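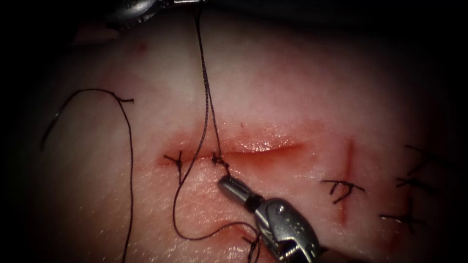 ## Practice pads, thread and cords: bench notes

Revised September 2021

These notes cover setting up and clearing a bench for stitching practice on synthetic pads. They also apply to leather and upholstery repair where single knotted stitches are used.

### Setting the pad

Fix the pad on all four sides before cutting. A pad held on two sides stretches along one axis, and the cut opens wider than intended. Double-sided tape works on a dry backing. On a damp backing, use clips on a board.

Make the cut with a new blade in one pass. Repeated passes leave a stepped edge that will not meet cleanly. Keep parallel cuts at least 23 mm apart, or the second row of stitches will pull the first one open.

Light the pad from one side and slightly above. Moist surfaces throw small white highlights, and under a lamp placed directly overhead these can hide the edge of the cut. Move the lamp until the edge reads as a continuous line.

### Stitch and knot

1. Enter at a right angle to the surface, the same distance from the edge on both sides.
2. Draw the thread through until a short tail remains. Long tails get caught in the next loop.
3. Wrap, take the short tail, and pull both ends flat, across the cut. Pulling upward at this stage lifts the lip and locks the knot too high.
4. Reverse the direction of the wrap for the second throw.
5. Set the knot to one side of the cut, then trim.

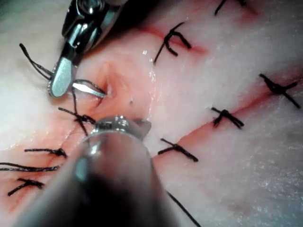 Tension should bring the edges together and no further. If the material puckers between stitches, cut the last one out and repeat it – a second stitch placed alongside will not correct the first. Where a stretch remains open between two closed ones, put the next stitch at its midpoint and work outward.

Leave tails long enough to grip with a fingertip. Tails trimmed flush allow a stiff braided thread to work loose. Monofilament is worse in this respect and needs an extra throw.

Black thread is the best choice on pale or pink pads. Undyed thread costs the same and is hard to inspect.

### Loose cords on the bench

Earphone and charging cords behave much like thread on a larger scale, and most tangles have the same cause: one end has passed through an open loop. Lay the cord out on a light, plain surface before touching the tangle. Spread the loops, find a free end, and follow it back. Do not pull on both ends. 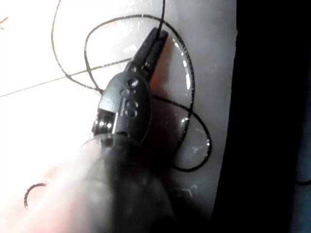
Grip the cord a short way behind the crossing and feed slack toward it. Gripping at the plug puts the strain on the joint, where the conductors break first. Once the cord is free, coil it in loops of even size, giving a half turn of the fingers with each loop so that the cord lies flat. Fasten with a strip of hook-and-loop tape. Wire ties are too sharp for thin cords.

### Clearing up

Wipe jaws and hinges with a damp cloth, then a dry one. Serrations need a soft brush, worked along the grooves. Leave hinged tools open until dry. 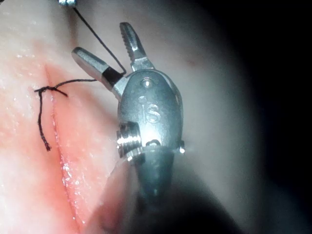 *Jaws open beside a long cut; the knot sits just to the left of it.*

Rinse reusable pads in cool water and store them flat in a lidded box, out of sunlight. Do not stack pads face to face. Collect thread trimmings with a strip of tape before wiping the bench – wet trimmings stick to the cloth and end up on the next pad.

Corrections to Freya Pickering.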